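Subject: Re: [wostby-tech] Open day at Hidon, worth the drive?

Kendra Lapointe wrote:
> Did anyone get to the March open day? Their flyer says 2,367 kitchen
> tasks run in simulation. Is it any good?

I went. All of it was on a screen, so bring your own doubts.

1. The kitchen
Nice kettle, blue flowers, wooden grip. Vasylenko, who gave the talk, kept saying "household ready." My counter at home has mail on it.
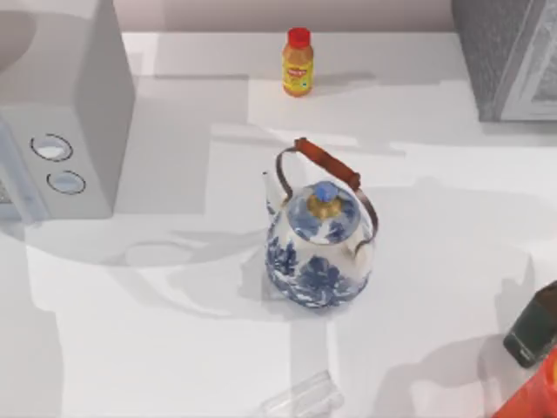
2. The close views
He said 2,102 of the runs passed. I asked who decides what a pass is and got a slide about funding. The container with the green band is rendered well, I'll give them that.
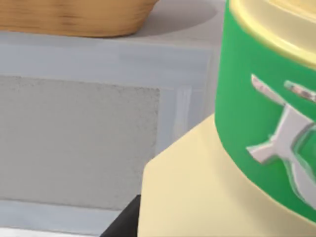
Gripper finger, green container and part of a wooden bowl, simulated.

The low view was harder to read. I asked how the arm knows where the cabinet ends and was told about 6 different things.
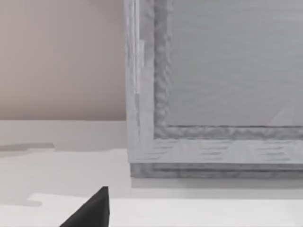 Fingertip in front of a gray framed panel, simulated.

I'd wait until they show a real arm. Hulisbridge is a long drive, and parking was full by 10 a.m.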